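Hand-held grippers on the packing table: how should hours and job titles be handled? 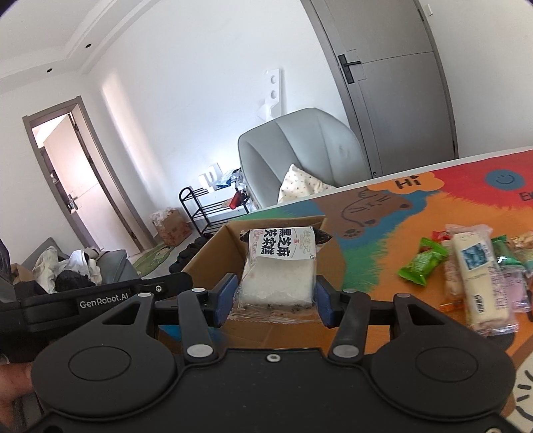
Wrapped cake held in the gripper at the open carton, with the remaining snacks on the table.

Posted by Macarena Mateos, 2018-11-09

Our firm, Barrios, prepares mixed snack cartons for mail order. Since March, two of our packers have been assigned to work with hand-held grippers in place of their bare hands, so that the packing motions may later be carried out by an automatic line. The cartons they fill are ordinary orders and must meet the ordinary standard.

The staff have raised two matters. First, a packer using the gripper completes fewer cartons in a shift, and our bonus is paid on cartons completed. Second, the packers wish to know whether this work is still packing or whether it is a different position with a different rate. Management has stated that the question will be reviewed in due course. I would be grateful to hear how other workplaces have settled it, preferably in writing.

Selvaraj Wickramasinghe

We dealt with the same matter at Vornside, where I was responsible for shift planning. The bonus was suspended for any hour spent with the gripper and replaced by a fixed payment equal to the packer's average over the previous 12 weeks. This removed most of the complaints. Before that change, people hurried, dropped soft items and had to repack them.

The title was harder. The final wording was "packer, tool-assisted," at the same grade, with a supplement for each full shift. Staff also asked for a limit on continuous use, and the agreement set 50 minutes, followed by a change of task. I would advise you to obtain that limit early — wrists and shoulders were the main subject of every later meeting.

One point remained open when I left. The agreement did not say what would happen to the packers once the automatic line was in service. Two of them moved to checking finished cartons, and the others were offered places in the warehouse. You should request a written commitment on this now.

Anselmo Rivas

It depends on your contract. Ask personnel.

Unai Paredes

I agree with the first reply as to the fixed payment, but a 12-week average is unfair to new employees, who are slow at the start. Our site used the average of the whole team. Please also check who is charged for damaged goods. In our case it was the packing department, and it took until the following year to have this corrected.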